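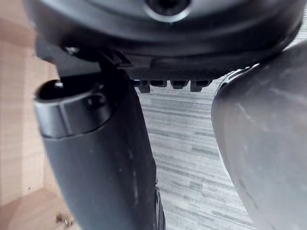
Dark grey housing, satin finish, with the light catching along its lower lip.

2025-02-09

Sunday in the workshop, heating off, two jumpers on. Sourdough proofing box again!

Flour first. I've gone back to the Biltthorpe strong white after that sad bag of Sollow wholemeal (fine for crackers, hopeless for anything you want to rise). Dough weighed 820 g going into the tin and the loaf I'd put by from the last batch was 812 g, so they're close enough to compare - same tin, same lid, same shelf.

Hydration is 71 per cent this time. It felt slack at the first fold and I nearly chucked more flour in, but by the third fold it was holding itself up nicely. Next time I'd leave it alone for longer between folds and stop poking it.

The box itself is still running warm at the back. I moved the Nuvov thermostat probe down a shelf and the swings got smaller, though it clicks on and off like mad and I don't trust it overnight yet. Might try a tray of water under the bottom rack - more than 800 ml and it'll slop about, so keep it under that.

The Ateş starter (the rye one, in the tall jar) was bubbling well by lunch. Fed it again at teatime, equal parts. If anybody's in before me tomorrow, please don't put it in the fridge, I want it for the rolls.

Still to do: new door seal, and find the lid for the small tin.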